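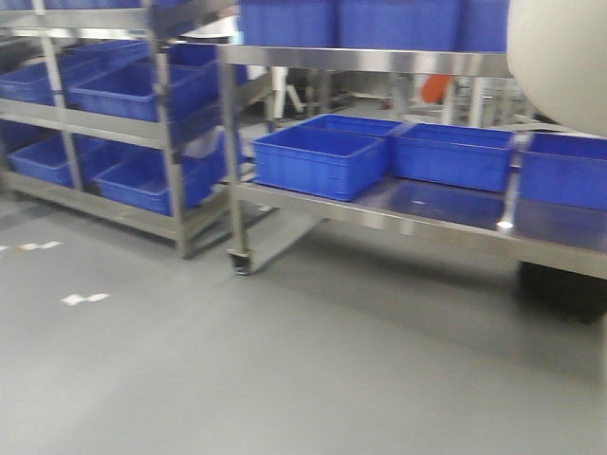
Trornitz, 4/18/21

Ticket 835: Kelix gripper, missed picks from blue bins, bay 2
Status: open

Fault as reported: the arm approaches a bin on the steel rack, closes above the rim and returns with nothing. The controller logs "grip complete" each time. The same program with the older Melitz gripper does not show it.

Checked so far:

Air supply steady at 6 bar with both grippers fitted. No leaks at the coupling.

Finger travel measured by hand on the Kelix, within tolerance. Pads cleaned, no change.

Tool length in the controller was still the Melitz value. The Kelix is 26 mm shorter. Corrected and saved. Misses on the table's lower shelf stopped after this, misses on the rack did not.

Camera: blue bins on the rack sit tilted slightly down towards the front, and the pick height is taken from the rim as if it were level. The Melitz has longer fingers and probably hid the error. Images taken while the arm is moving are badly blurred and the rim edge cannot be found in them. Added a pause before capture. Rim found on every attempt since, but the height is still wrong at the back of the bin.

Bright reflections from the stainless shelf are sometimes picked up as a rim — lowered the exposure, to be watched.

Next: enter the tilt angle for the rack positions and repeat the run with both grippers, same bins, same speed. Do not change the pad type until this is done. Mulder controller firmware stays as it is for now.

Search tickets Go

Comments (3)

bay2_nights: Had the same tool length problem in December. Check the backup program too, it loads the old value after a restart.

kmount: Which pads, smooth or ribbed?

bay2_nights: Smooth on both.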